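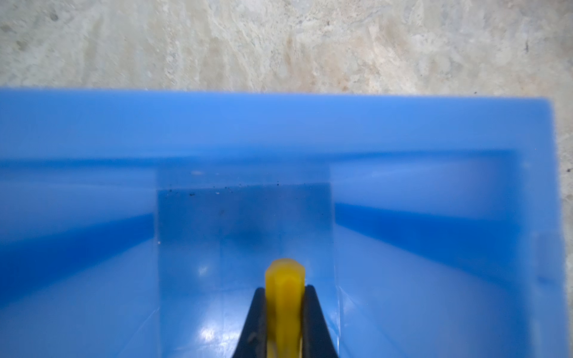
So I've got a question about getting plastic storage bins clean enough for fabric, and I'm hoping somebody in this group has a trick. I inherited a stack of bins when my aunt moved to Covesden last August, and they spent the winter in my garage before I got around to them. They're all big blue plastic ones. I want to use them for quilts and the kids' outgrown clothes, and I've been going through them one at a time. The problem is the grit. There's a line of tiny dark specks sitting along the top edge of the recessed part inside, plus gray dust, and I just know that's going to end up all over a cream quilt. I don't know if it's dirt from the garage or crumbs of something else. The inside isn't one smooth box either, it goes down in levels, so there are ledges and corners everywhere and my sponge is too fat for them.

What I've tried on the others so far: a damp paper towel (smears it), the vacuum with the regular floor head (way too big, got nowhere) and a spray bottle of Jaleck all-purpose, which smelled nice but left streaks. I don't have a yard, only a balcony, so hosing them down isn't an option, and they won't fit in my kitchen sink. I have 14 of these to get through, so I'd love something that doesn't take half an hour per bin!

Also, do I need to worry about putting fabric straight against the plastic, or should I line them first? My aunt always lined hers with old pillowcases but she lines everything.

Posted 13 Feb 2021 in Cleaning & Storage
Tags: storage bins, plastic, dust, quilts
18 people found this question useful

Answer 1 (marked as helpful by the asker)

Do it dry first! The minute you add water to that kind of grit you're making mud and pushing it into the corners, and then you're in there with a toothpick. I did a whole closet of bins this way last year and it went pretty fast once I got a rhythm going.

Get a soft paintbrush, a cheap two-inch one from the hardware store is perfect, and run it along every ledge so the specks drop down to the bottom. Start at the rim and work down. Then put the crevice tool on your vacuum (the long skinny one, look in whatever closet the attachments went to die in) and suck up what fell. If you don't have a vacuum hose, tip the bin over the bathtub and give it a few good smacks on the bottom. Put a piece of paper towel over the drain.

After that, warm water with a few drops of dish soap, in the tub or the shower. Old toothbrush for the inside corners. Rinse it with the shower head if yours comes off the wall. I skip the spray cleaners because they always leave a film on plastic for me too, no matter how much I wipe.

Dry with a towel and then leave the bin upside down overnight, propped up on something so air gets under the rim. PLEASE don't skip that part with quilts. I packed a wool blanket in a bin I thought was dry and it smelled like a basement by spring.

As for lining, I'm with your aunt. A clean cotton sheet or pillowcase, washed without softener. I wouldn't use tissue paper unless it says acid free.

If you get a production line going you can have three or four in the tub at once, stacked loosely at an angle.

Answer 2

just wipe it with a baby wipe, it's a bin

Answer 3

I agree with most of the first answer but wanted to add something on what the specks might be. Before you clean the next one, tip a few onto a sheet of white paper and look at them under a bright light. If they brush away like sand, fine, it's dirt. If they're little pellets, more even in shape, you could have had mice in the garage, and then I'd change the plan. No dry brushing and no vacuum in that case, you don't want that dust in the air. Gloves on, wet everything down with a disinfectant, let it sit as long as the label says, and wipe it out with paper towels that go in the trash.

My sister-in-law rents a unit over on Prirkedska and had exactly this with her Christmas boxes, so now I check everything.

For the streaks the spray left behind, plain white vinegar and water, half and half, on a microfiber cloth, then rinse. Worked on mine. And make sure the lids get washed too, the groove that goes around the edge holds more junk than the bin does.

Comment from the asker: Checked with the white paper and it looks like plain dirt, phew. Paintbrush bought, doing the first four tonight. Will report back on the lids, I hadn't even thought about the lids.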